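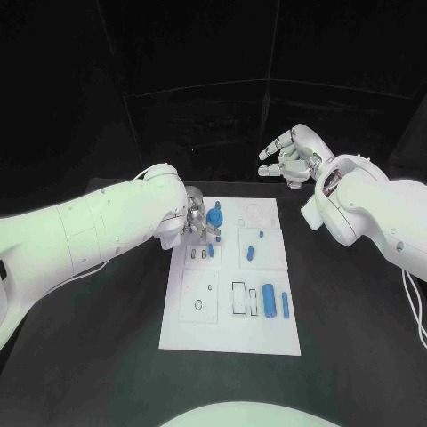

Keep the Public Notices Where the Public Can Read Them

Tue 14 February

The first thing I ever had printed was a letter about a culvert. I was in high school, the culvert under Flavell Road had backed up again, and the county paper ran my three indignant paragraphs beside the notice of the meeting where the culvert would be discussed. My grandmother clipped both and kept them in her recipe tin, and I suppose I've been writing to newspapers, and then for them, ever since.

So you'll forgive me if I get a little sentimental about public notices, which most people skip on their way to the crossword (I do too, some mornings). They are the small gray paragraphs that say who wants to build what, whose land is being taken for back taxes, and when the hearing is. For as long as Wukbridge has been a town, it has had to pay to print them in a newspaper sold inside the county. Now the town council wants to drop that rule in March and post the notices on its own website instead.

I've read the proposal twice, once with coffee and once without, and I can see why it appeals. Printing costs money. The website is already there. The council says people don't read the paper the way they used to, and I can't argue, having watched the rack outside the pharmacy go from two deliveries a day to one a week.
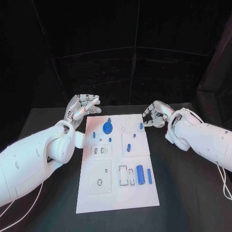
Two robot arms over a white board on a dark gray table.

But let me tell you how my Sunday went. I sat down at the kitchen table with a sandwich and tried to find the notice about the Symonenko rezoning on the town site, where it has supposedly been posted as a kind of trial run. I looked under News. I looked under Departments, then Planning, then something called Resources, which was mostly about leaf pickup. It took me 40 minutes, and the sandwich was long gone. The notice was a scanned page inside the packet for a different meeting, and because it was a scan, the search box couldn't read a word of it. I have done this for a living for a good part of my life, and I very nearly gave up.

I don't believe anybody hid it. I know the people at Town Hall, and they're busy and decent and would have read it to me over the phone if I'd called. What bothers me is that nothing would stop the next bunch from hiding it. A page on the town's own site can be changed at midnight and leave no trace that it ever said anything else. A newspaper, once it's out the door, is on porches and in the bottoms of birdcages, and you can't call it back to fix the date. I've had errors of mine out there that I would have paid good money to call back!

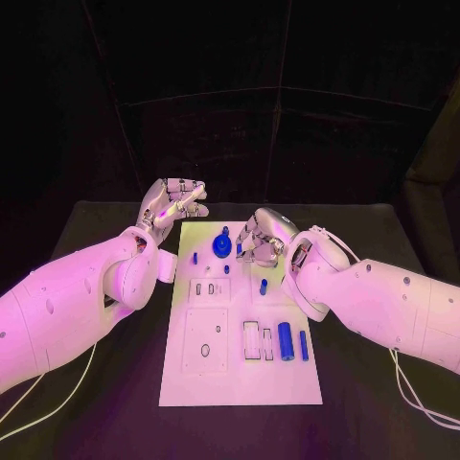

Robot arms and a work board under pinkish-magenta light.

Sharada Shetty, who edited this page when I was first let onto it, used to say that a notice needs a witness. She meant somebody outside the government who could swear that the thing was announced, on such a day, in such words. The printer signs a paper to that effect every time, and it goes in a file. When the Brirkik quarry people came before the county years ago wanting to blast closer to the creek, the argument came down to whether the neighbors had been told. The signed paper showed they'd been told 5 days late. The hearing was held over, and almost 300 people came to the next one, and some of them had to stand in the hallway with their coats on.

Now, I know how this sounds coming from me. Newspapers get paid for those notices, and I get paid (not lavishly) by a newspaper. You should weigh that, and I'd think less of you if you didn't. I'll go further and say the papers haven't always earned the money. The type is tiny. The language reads as if it had been written by a fence post. 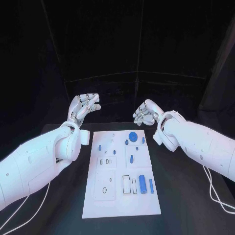
If the council had come to us and said, print these so a person can read them, in plain words, with a map, I'd have stood up and cheered, and I think we would have had to say yes.

There is room for both, too. Put the notices online, by all means, and put them somewhere a body can find them, with a date that can't be altered and a way to sign up and have them mailed to you. My neighbor Sveva Melis works nights and has never once bought the paper, and she deserves to know about the rezoning as much as I do, probably more, seeing that her bedroom window faces it. She'd get an email. The fellow down the hill with no computer would get the page. The printed notice would stay as the one that counts in court.

What I'd ask of the council is modest. Hold the vote over. Run the website alongside the paper for a full year, and have the library keep track of which notices went up on time and which didn't. There are 17 on the calendar between now and the end of summer, so there'd be plenty to go on. If the website does the job, I'll say so in this space, and I'll eat whatever they set in front of me.

And if you have an opinion of your own, the hearing is in the upstairs room at Town Hall, and you can speak for three minutes if you put your name on the sheet by the door. The notice is on page eleven, bottom left, under the tire ad.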